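Home | Reviews | Hardware | Opinion | Forums

The built-in benchmark is not the game

Opinion – 24 March 2018
Print this article | E-mail this article
11 comments | 80 shares

Brestthorpe shipped with a benchmark in the options menu, and within a day its average frame rate was in every graphics card chart on the web. I think those charts should carry a warning, and I think reviewers should stop using the benchmark as the only number for the game.
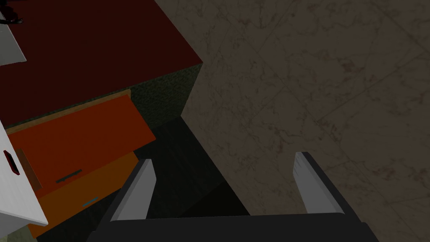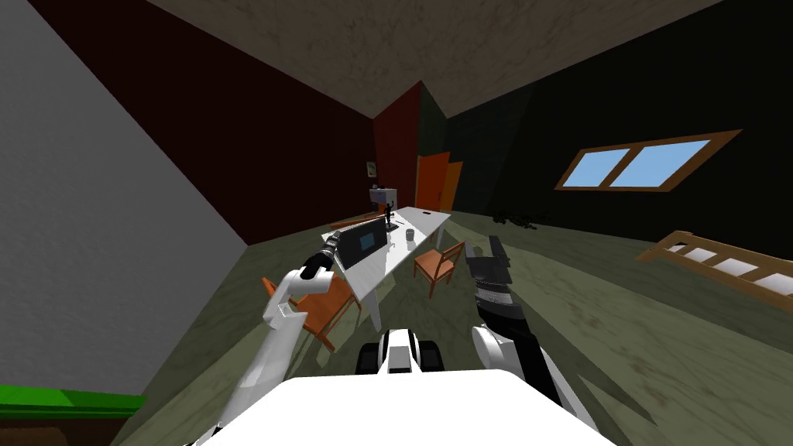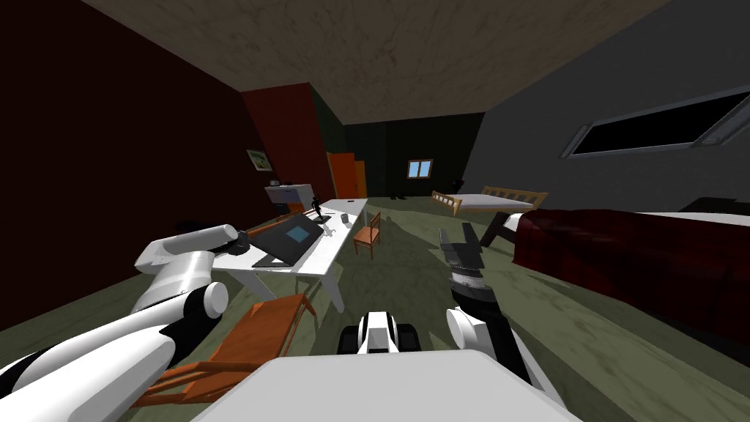 One reader, Brastevine, wrote in after my last column to say that a canned run is the only test that gives everyone the same load, and that a reviewer who walks through a level by hand is measuring his own thumbs. The objection deserves a proper reply. A canned run is easy to repeat. Run it 20 times on the same machine and the averages will sit close together. The trouble is that repeatability says nothing about whether the load resembles the one the player will meet after pressing Start.

The Brestthorpe benchmark is a camera flight over the harbor map. The camera moves on a fixed path at a fixed speed. There are no enemies making decisions, the physics load is light, and all the textures for the flight are loaded before the clock starts. The processor has very little to do. On our test machine the graphics card was the limit for the whole run, and the benchmark reported an average of 80 frames per second at the Ultra preset.

The third chapter of the campaign, at the same preset and the same resolution, is a different load. The level streams in as the player moves. There are crowds, and each member of the crowd runs its own pathfinding. One processor thread sits at its limit while the graphics card waits. The average is lower, but the average is the smaller part of the story. Frame times spike whenever a new section of the map comes in, and those spikes are what the player feels. A chart with one bar per card cannot show them.

This matters most to people who are about to spend money. A reader with an old processor looks at the chart, sees that a faster graphics card adds a good deal to the average, and buys the card. In the harbor flight he gets what the chart promised. In the third chapter he gets close to what he had before. The chart was accurate and it still gave him bad advice.

Moldovan shows that a studio can do better. Its benchmark plays back a recorded fight from the middle of the game, with the full simulation running. It reports the average, the slowest one percent of frames, and separate times for the processor and the graphics card. It also writes every frame time to a plain text file, so a reviewer can plot the run without extra capture software. The results vary more between runs than a camera flight does. I will take that. A little more spread in a number that describes the game is a fair price, and averaging several runs brings the spread down.

Jemero sits at the other end. Its benchmark turns off two of the effects that the Ultra preset is supposed to include. I found this by comparing the settings file before and during the run, and the change is plain in both the shadows and the reflections. I doubt there was any bad intent. Most likely the benchmark was built months before release and was left alone while the preset changed. The result is the same either way: the number printed at the end belongs to a preset that the player cannot select.

So what should a reviewer do? My own method has changed three times and I don't claim it is finished. For each game I now pick two sections, one heavy on graphics and one heavy on the processor, and play each of them five times along a marked route. The first pass is thrown out, as it mostly measures the drive and the shader cache. The rest are averaged, and the frame time plot goes into the article next to the bar chart. If a built-in benchmark exists I run that too, and label it as such.

Brastevine is right that hand runs add error. On our machine the spread between passes is wider than with the harbor flight, and two cards of nearly equal speed can trade places from one set to the next. The honest way to handle this is to print the spread. If two bars overlap, the article should say that the cards are equal for this game and leave the ranking to price, noise and power draw. Readers can cope with a tie.

There is also the matter of time. A full set of hand runs for 11 cards takes most of a week, and a new driver can make the first half of the set stale before the second half is done. Small sites cannot always afford that. In that case I would sooner see five cards tested well than 11 tested with a camera flight, with the gaps in the range left blank.

Studios could help at very little cost. Ship the benchmark as a recorded section of real play. Lock it to the same settings file the game uses. Write the frame times to disk. Put a version number on the results screen, and change it whenever a patch touches the renderer – old and new results could then be kept apart. Moldovan does all four. Brestthorpe does only the last one, and its most recent patch notes in March did not mention the benchmark at all.

Until that changes, I will keep the harbor flight in our charts with a note under it, and the third chapter above it.

Print this article | E-mail this article
Comments (11) | Share (80)
Home | Reviews | Hardware | Opinion | Forums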